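Sinéad had the simulator open when Róisín came back from lunch. The club had the lab until four, and the arm still had to find its way around the gallery room that Rónán had built in September.

"Run 32," Sinéad said. "Wrist camera's on."

She pressed the key. The view rolled over and the wall went with it.
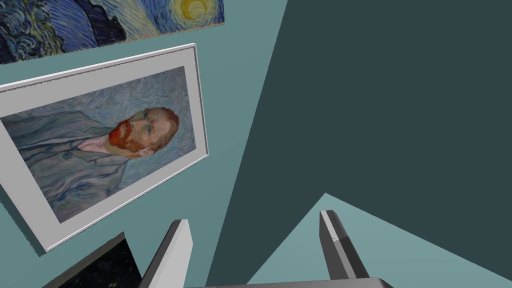 Run 32, wrist view: the Van Gogh self-portrait, with the open gripper below.

"He's on his side," said Róisín.

"The wrist is. I typed the wrong angle again."

Róisín pulled up a chair and read the numbers aloud. Sinéad changed one of them, saved the file as run 33 and reached for the key.

"Wait," said Róisín. "Let me get my tea."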